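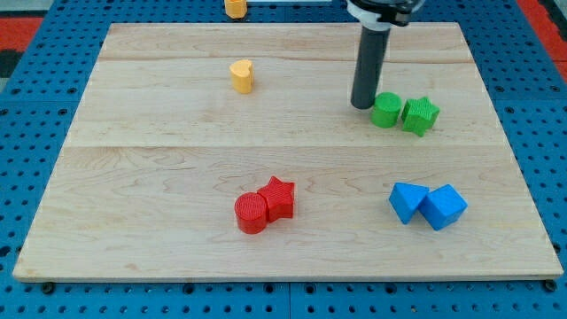
换一个控制器,机械臂推积木就能推得更准吗?
从目前公布的数据看,差别很小,而且还说不清这点差别是控制器带来的,还是末端工具带来的。

自动化公司Inholm于2022年4月3日发布了一份桌面推动任务的对比测试报告,称旗下新款控制器Flemitness在“全面表现”上优于该公司上一代产品Burska。报告共记录1133次推动,任务都是用一根竖直的圆柱形工具,把打印出来的彩色小块推到木板上的指定位置。新闻稿用了“显著领先”四个字,正文里的表格却没有这么响亮。

先看分组。1133次推动中,Flemitness占666次,其余归Burska。两组数量不等,报告没有说明原因。更麻烦的是,测试中途换过末端工具:前半段用较细的杆,后半段改用较粗的圆柱,而Flemitness的大部分记录恰好落在后半段。粗圆柱与积木的接触方式跟细杆不同,推圆柱块和星形块时尤其如此。把两种工具的成绩合在一起算平均值,再归功于控制器,这个推论很难站住脚。

Inholm测试负责人艾尔汗·居莱尔(Erhan Güler)在电话里承认,换工具“不是最初的计划”,但他坚持认为影响有限。“我们看的是轨迹是否平滑、停得是否干脆,这些主要由控制器决定。”被问到有没有用同一种工具重跑两组的打算,他说要看实验室排期。

独立顾问米伦·麦卡锡(Muireann Mac Carthaigh)读过报告全文,评价不高。她指出,文中对“成功”的定义是目标块最终停在标记点附近,误差在3毫米以内,可是附近其他积木有没有被碰歪,不计入成绩。“两块积木挨在一起的时候,推动其中一块而不动另一块,这才是难的部分,他们偏偏没有打分。”她还提到,相机标定只在开始时做过一次,报告里查不到后续校验的记录。

对夹爪的比较更单薄。报告附录提到曾试用一款两指夹爪,只跑了约30次便停止,结论是“不适合本任务”。这一部分没有列出失败类型,也没有注明夹爪的型号和开合行程。两指夹爪用来推东西本来就吃亏,换成抓取任务,结果会怎样,从这份材料里看不出来。

潜在买家的反应偏冷淡。包装设备集成商Kurtuluş的工程师艾廷·泰金(Ayten Tekin)表示,公司不会凭这份报告更换现有控制器。“我们的工件有反光,有软包装,大小也不统一。打印出来的心形和星形块推得再好,跟我的产线关系不大。”她希望看到的是连续运行一个班次的数据,包括停机次数和重新标定所花的时间。

Inholm表示将在4月内补充公开部分原始日志,但没有承诺包含工具更换前后的分段数据。Flemitness的售价和供货时间,公司暂未公布。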